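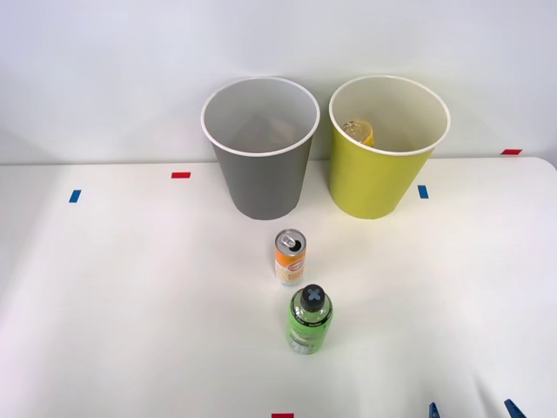
Speaker notes: Keeping the rescue skills alive between courses

Slot is after the coffee break, 25 minutes with questions. Text in brackets is for me only.

1. Opening

Good morning, and thank you for the invitation. I work with community first aid training in Skorkby, and I will speak about what happens after the course is finished. Most of us here are good at running courses. We book the hall, we bring the manikins, people press on the chest for two minutes and go home with a card. Then we do not see them again before the card expires.

My question today is simple. If a person in that group needs to give chest compressions eleven months later, what is still in the hands?

(Pause. Let them think of their own last refresher.)

2. Where we started

Skorkby is a small town with a long road to the hospital. When the ambulance is already out on another call, the wait can be long, and everybody who lives there knows it. So it was not difficult to fill the courses. In the first round we trained 292 people, from the school, the sawmill, the swimming hall and the two housing associations by the lake.

We were proud of this number. We put it in the newsletter and on the door. Then in October we invited a part of the group back for one evening, without telling them there would be a practical check. We only asked them to show us what they would do if an adult fell down in front of them and did not breathe normally.

What we saw:

Almost all of them called for help, or said that they would.
Most of them started compressions, but many pressed too shallow and got tired quickly.
Several stopped to look for a pulse, which we had not taught them. They had it from television.
Very few asked for the defibrillator before we reminded them.

(Do not make this sound like a complaint about the participants. They came on a dark evening and they were brave to do it in front of the others.)

3. Short and often

After that evening we changed the plan. The full course is the same as before, and I will not speak about it. What is new is the short session. It takes some 7 minutes. One manikin, one training defibrillator, one instructor, and the people come to it in their working clothes.

We gave it a name, Okarico, mainly because we needed something to write on the poster. The word has no meaning. People remember it anyway, and at the sawmill they now say "have you done your Okarico", so I am satisfied.

The session has a fixed order. Check response and breathing. Call 112, speaker on. Send somebody for the defibrillator. Two minutes of compressions on the manikin, with feedback from the instructor only on depth and speed. Then the pads on, follow the voice, continue. We finish there. If somebody has a question that takes longer, we write down the phone number and call them afterwards.

It is tempting to put in more. In the beginning I also wanted choking and the recovery position, and the session became twenty minutes, and the foreman at the sawmill started to look at the clock. So now we keep it short and I have learned to be quiet.

(Demonstrate the two minutes here if there is a manikin in the room. Ask the organiser in the break. Kneeling pad is in the blue bag.)

4. Going to where people are

We do the sessions in places where people already stand and wait. The canteen queue before lunch. The swimming hall while the children get changed. The parents' evening at the school, in the corridor, before the meeting begins.

We tried also the library, and this did not work well. The training defibrillator speaks loudly and the readers were not happy with us.

One practical thing: bring wipes, and change the face part of the manikin if you teach rescue breaths. In the short session we teach only compressions, so we clean the chest and go on to the next person. For people who work with children, or at the pool, breaths are necessary and they get them in the full course and in a longer refresher.

5. The defibrillators

Skorkby has 5 public defibrillators. When we began, two of these were locked indoors in the evening, so from the late afternoon they could not help anybody. It took one winter of letters and telephone calls to have them moved to outside walls, in heated cabinets.

The register of where they are, and when the pads and batteries expire, is kept in a tool called Tellum. It is a very plain list with reminders. I am sometimes asked if it is worth the trouble for so few machines. I think yes. Before, the list was on paper in a drawer at the housing association Menon, and the paper said that one of the defibrillators was in a building which had been sold.

If you take one job home from this talk, please walk to your nearest defibrillator after six in the evening and see if you can open the cabinet.

(Slow down here. This is the sentence I want them to write in their notebooks.)

6. What I cannot tell you

I must be careful. We do not have figures for survival, and in a town of our size it would be many years before such figures meant anything. I can say that the people who come to the short sessions press deeper and start sooner than the group we saw that first October. It is our own observation and we know the faces, so please take it as that.

I also cannot say how often is often enough. We offer a session every second month. Some come each time, some come once a year, and a few we have not managed to bring back at all — mostly people who changed their work or who are afraid to do it wrong. To the last group I say that the manikin has never complained.

7. Questions I may get

Cost: the instructors' hours are the main thing. The manikins we owned already.
Legal worry: answer generally, refer to national guidance, do not improvise.
Children: yes, from the upper classes, and they are good at it.
Can they use our poster: yes, take it, change the name if they want.

(Leave the contact slide on. Collect the kneeling pad.)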